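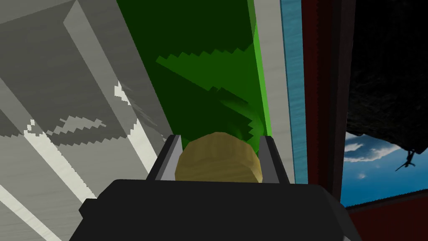
Handout 3: Working Rules for Simulated Grasping
Skemeo Technical Courses, Robot Handling 2
Revised 06/01/2025

Read before the second lab session. Bring a copy to the lab, on paper or on screen. The rules apply to all work in the Skesine simulator and to the first week on the Ullum arm. Rules marked (S) are for simulation only.

1. Scope

This handout covers pick and place tasks with a two-finger parallel gripper and a camera mounted at the wrist. It doesn't cover suction tools, which are in Handout 5, or anything that involves a person inside the cell. For shared workspaces you need the full safety course first.

The course rules don't replace the published standards. ISO 10218 deals with the safety of industrial robots and should be your starting point if you plan to work with real machines. The course library has a reading copy at the front desk. What follows is at a lower level: how to set up a run, how to record it, and when to stop it.

2. Before a run

2.1 Load the scene from the shared folder. Don't work from a copy saved in your own directory. Two groups lost a session last term because their copy had an older table height.

2.2 Check the units. Skesine uses meters and radians. The Mrema planner accepts millimeters and will not warn you if you mix them.

2.3 Write down the random seed. Group seeds are on the sign-up sheet. If you change the seed, give the new one in your log with the time of the change.

2.4 Set the joint speed limit. For the first session the limit is 44 percent of maximum, in simulation as well as on the arm. You may ask to raise it to 67 percent once your logs have been checked. Students often ask why a simulated arm needs a speed limit. A controller tuned at full speed has to be tuned again later, and the contact results at the two speeds are hard to compare.

2.5 Open and close the gripper once with nothing between the fingers. Compare the reported width with the commanded width at both ends of travel. Log any difference above one millimeter.

2.6 Confirm that the stop command works. In Skesine this is the space bar or the red button in the side panel. On the Ullum arm it is the physical stop on the pendant and the second one on the cell post. Test both.

3. Approach and grasp

3.1 Stop at a pre-grasp pose. The fingers should be open, with the object centered on the gap between them, before you make the final move. Hold this pose for one full second and save a wrist camera view.

3.2 Make the final move in a straight line along the gripper axis. Don't let the planner choose a free path for the last part. Set the approach segment to linear in Mrema and check it in the preview.

3.3 Leave clearance on both sides. If one finger will reach the object well ahead of the other, back out and correct the pose. Pushing the object into place with one finger counts as a failed approach even if the grasp holds afterward.

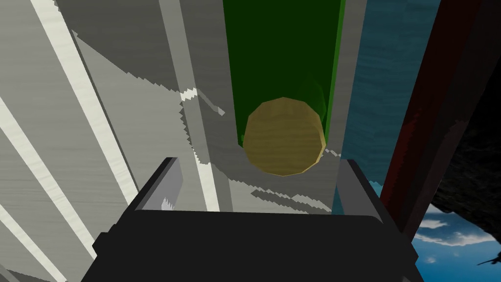 3.4 Close at the low force setting first. Raise the force one step at a time if the object slips. Record the setting that held, and the setting below it.

3.5 Don't judge a grasp by one view. A wrist view is good for checking the position of the fingers, but it can't tell you whether the object is held firmly. Use the contact readings, then the lift test in 3.6.

3.6 Lift test. Raise the object by five centimeters, hold for three seconds, and lower it to the same place. The grasp passes if the object has moved less than two millimeters in the gripper frame.

3.7 (S) Watch for overlap between meshes. If the finger and the object pass through each other by more than the set tolerance, the run doesn't count. Lower the time step and repeat. Don't fix this by making the object softer.

4. Visual settings (S)

Lighting and texture settings don't change the contact forces in Skesine, but they do change what a vision model receives. For this reason they are part of the record. Log the shadow resolution, the light direction, and the background used. Leave the settings alone during a set of runs. If you have to change one, start a new set.

A common mistake is to train a detector on one background and report the result as if it applied to any room. Vary the background between sets, and keep at least one set back for testing. Check views with the object out of sight as well as views with the object in the gripper. 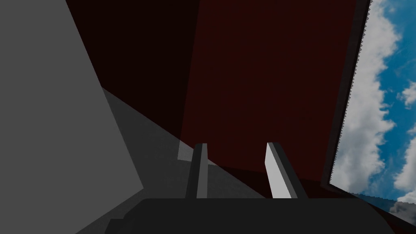 Edges need care when you label wrist camera views by hand. Shadow boundaries and object boundaries can both come out stepped at low resolution, and a labeling tool may snap to the wrong one. Zoom in and follow the finger itself. Where strong contrast helps, use it: the pale inner face of the right finger against the dark reddish band behind it gives a clean line to follow, while the dark gripper body is harder to separate from the dark area at the bottom right corner. If you can't find a boundary, mark it as uncertain in the label file. Don't guess and don't copy the label from the previous view.

5. When to stop

Stop the run at once if:

the arm moves before you send a command
a joint reaches its limit and keeps pulling current
the reported gripper width stops updating
the camera view freezes or lags by more than half a second
anyone in the group says "stop"

The last one has no exceptions. Any member of the group can call it, and the reason is discussed after the arm is still.

After a stop, leave the scene as it is until you have saved the state file. Resetting first loses the joint values you need for the report.

6. Records

Each run gets one line in the log. The line has 7 fields: run number, seed, speed limit, force setting, approach result, lift result, and notes. Leave no field blank. Write "none" in notes if there is nothing to add.

Failed runs stay in the log. A full set for this lab is 106 runs, and the success rate is worked out over all of them. If you leave out a run for a mesh overlap under 3.7, list it separately with its run number and repeat it at the end of the set.

Name the log with your group letter and the set number. Hand it in together with the state files and the saved pre-grasp views.

7. Moving to the Ullum arm

Your group may book the arm when the log for one full set has been accepted. Start with the same objects you used in simulation. Repeat sections 2 and 3 from the beginning, including the empty gripper check. Keep the speed limit at the lower value for the whole first session, whatever limit you had in Skesine.

Long hair tied back, no loose sleeves, no lanyards. The cell door stays closed whenever the drives are on.

Reading for next time: Handout 4, sections 1 to 3, and the Mrema notes on linear segments.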